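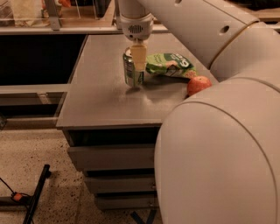

Slide 2: What counts as a snack?

Start with the survey. Nillcombe asked 173 office staff what they ate between meals and 82 said "nothing, most days". I don't believe it and I doubt you do. Pause. Ask for hands: who has had a biscuit since breakfast?

The trouble is the word. An apple at the desk is a snack to one person and virtue to another. A fizzy drink gets left off altogether, as it isn't food. If the form doesn't say, people decide for themselves, usually in their own favour.

Slide 3: The "healthy swap" claim

Laxdal put fruit bowls on 17 floors and reported that crisp sales fell. Fell where? They only looked at their own machines. There is a corner shop across the road from the Flirkside building and it wasn't asked.

Also no comparison floors. Say this slowly, it matters more than the shop.

Trial ended in August, when half the staff were on leave. Don't labour it.

Slide 4: Utura's app

People log what they eat and get a score out of 100. Average score 70 by the last week. Sounds good until you ask who was still logging. The ones who gave up aren't in the average.

I tried it myself for a fortnight. Stopped recording toast on day three.

Slide 5: What I'd want to see

Till receipts, or waste weighed at the end of the day. Dull, costs money, hard to fib to.

If short of time skip to the handout. Questions: someone will ask about sugar tax. Say it's a different talk.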